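Brabec dinner service, part lot: is the estimate daft or am I?

Posted in: Auctions and Saleroom Talk

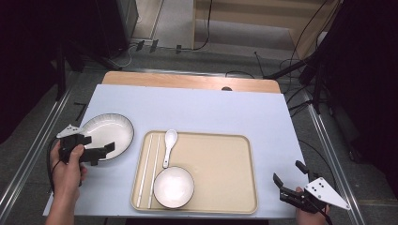

White with a dark rim, same general idea as the ones in the sale.

marrowfat_tin
30 May 2022
Lot 108 at Tillis next week. Brabec dinner service, white with the black band, 19 pieces, two of them chipped and one described as "with old repair", which in Tillis language can mean anything from a neat rivet to a tube of glue and a prayer. Estimate starts at £80. I thought that was cheap. My wife thought it was eighty pounds. Has anyone bought Brabec lately, and did you feel clever afterwards?

Also, before anyone asks, no, there is no teapot. There is never a teapot.

oldkilnroad
Eighty is the come-and-get-me price. The full service they had in February went to £2895 hammer, and I was sitting behind the two people who did it to each other. Neither looked happy. Yours is a part service with chips, so it won't do anything like that, but it won't go for eighty either.

Have you asked for a condition report? Their printed descriptions are written by someone who gets paid by the adjective.

gantry_lil
February was a freak. That one had the original boxes and the shop receipt, and there is a sort of buyer who'd pay for the receipt and leave the plates on the pavement. Take it out and Brabec has been flat for years. It was flat when it was new, if you read what the shops said about it.

marrowfat_tin
I did ask for a report. It says "wear commensurate with age". So has mine, but I'd still like to know where.

Corey Pomare
I sell a bit of this, so weigh my opinion accordingly. The early plates have the band applied by hand and it wanders. The later ones, after Trunuvora bought the name, are dead even and a touch greyer. Dealers want the wandering ones. Most part services are a mixture because people broke things and replaced them, as people do. Turn every piece over at the viewing. Early mark is pressed into the clay, later mark is printed.

If it's mostly pressed I'd go to two hundred. If it's mostly printed I'd go home.

oldkilnroad
Disagree on the grey. I've got pressed-mark plates that are greyer than my printed ones. I think it's dishwashers.

Corey Pomare
You put pressed-mark Brabec in a dishwasher?

oldkilnroad
I put dinner on it as well.

gantry_lil
With oldkilnroad on this. The whole point of that firm was plates for ordinary kitchens, stackable, replaceable, sold by the piece so you could start with two and get married later. Now they live on a lit shelf and get dusted with a shaving brush. The designer would have wept, or sent an invoice.

Corey Pomare
I've no quarrel with using it. I'm saying the band is over the glaze on the early pieces and it comes off. After that you own a white plate, and you can get those anywhere for less.

tuppence_bidder
Has anybody mentioned the premium? Tillis charge it on the hammer, then VAT on the premium, and if you bid through Bitent there's another slice on top for the pleasure of watching the video freeze. I "won" a coffee table that way and by the time I'd paid everybody I could have had one made.

marrowfat_tin
I can get there in person, it's only parking I'd have to pay for. Is the viewing worth doing the day before or the morning of?

oldkilnroad
Day before. On the morning every stool in the place has a dealer on it and they've all got the plates out of order.

tuppence_bidder
Morning of. Day before, half the lots are still under a blanket.

gantry_lil
Take a torch and a cushion whichever you do.

marrowfat_tin
Update, I've been to the viewing. Eleven pressed, the rest printed. The old repair is glue. The band wanders nicely on the soup plates and has wandered off altogether on one of the side plates. I left a commission bid of £140 and bought a bacon roll.

Corey Pomare
You'll be the underbidder at 140. Sorry.

gantry_lil
He might not! There are three mid-century sales that week and everyone will be skint.

oldkilnroad
If you get it and don't want the printed ones, message me. I'm short of side plates. Dishwasher.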